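**Ticket 700: wrist camera view leaning, tray pickup stalls in the Hellström kitchen sim**
Opened by: Torunn Hedlund
Assigned to: Gøran Wallin
Status: open, waiting on a rerun
Affects: Zorkero chore set, "put away" and "clear the floor"

**Torunn, 9:40**

Hi Gøran, and thank you for picking this one up, I know you have the Dritetti people on your back as well this month. I'll try to give you everything in one go so you don't have to chase me.

The short version is that the two-armed model stalls on the "clear the floor" chore in the simulated house. It starts well enough and then it dithers. I ran it 21 times yesterday evening with a pot of coffee next to me, and it finished the chore in 11 of those. The same build was fine on wiping and on drawers, so I don't think we broke the whole thing, but I'd love for you to look at the wrist views with me before I go changing settings I'll regret.
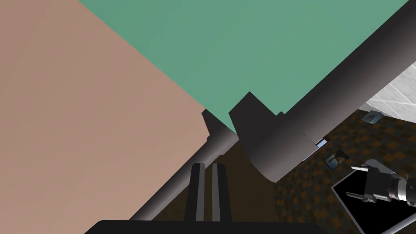 My first guess was the task order, and I still half believe it. The planner sends one arm off toward the tray and then wants the other one to agree about where the tray is, and I think they're arguing. The black tray is down in the lower right with the other gripper's fingers over it, so the reach itself looks sensible to me. What I can't tell from a still is whether it ever closes on anything, and the log is no help there. It only says "waiting for partner" over and over.

What I've tried so far:

- Restarted the planner and cleared the saved scene
- Put the Skuner grip profile back to its default values
- Turned off the second arm entirely (it stalls in a different spot, bless it)

**Gøran, 11:15**

Good morning! Lovely clear notes, as always. I don't think the Skuner profile is your trouble, so leave it at default for now. I'd look at the camera mount angle first. Could you check whether `wrist_roll` is being read in degrees or radians on both arms? We had a mix-up like that in March and it cost me a weekend.

Also, please send me another view if you have one. I'd like to see how much of the room the camera gets when the arm is folded in close.

**Torunn, 1:05**

Both arms say degrees, I checked twice and then once more after lunch. Another view for you:

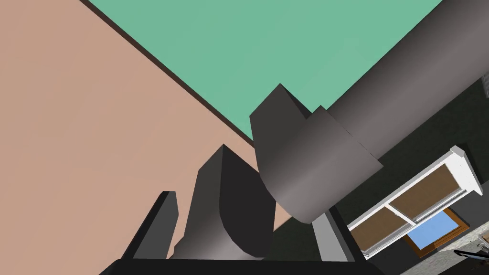 I also went back through the stalled runs to see what they had in common, and most of them stop after the planner asks for a fresh look at the floor. If the arm's own parts are taking up most of the view at that moment, then it has very little floor to look at, poor thing. A person would just lean over a bit. I tried adding a small "back off and look again" step by hand and got one clean finish, but one run is one run and I don't want to oversell it.

**Gøran, 2:30**

Yes, that's worth chasing. In the second view I can find plenty of beige wall and green ceiling and a slanting window, and hardly any floor except perhaps that speckled bit in the corner, if it is floor. So let's make your look-again step a proper one. Set `retreat_before_scan` to true, leave everything else alone, and do another 21 so we can compare like with like.

As for your question on the phone about whether we can tell Hellström it's ready for real kitchens, I'd say not yet. I'd be happy to show them the wiping and the drawers. Picking things up off a floor is still something my youngest does faster, and he complains the whole time.

**Torunn, 2:45**

Ha! Fair enough. Flag is set and the batch is queued. I'll paste the finish count and the planner log in here when it's through, so please keep the ticket open until then.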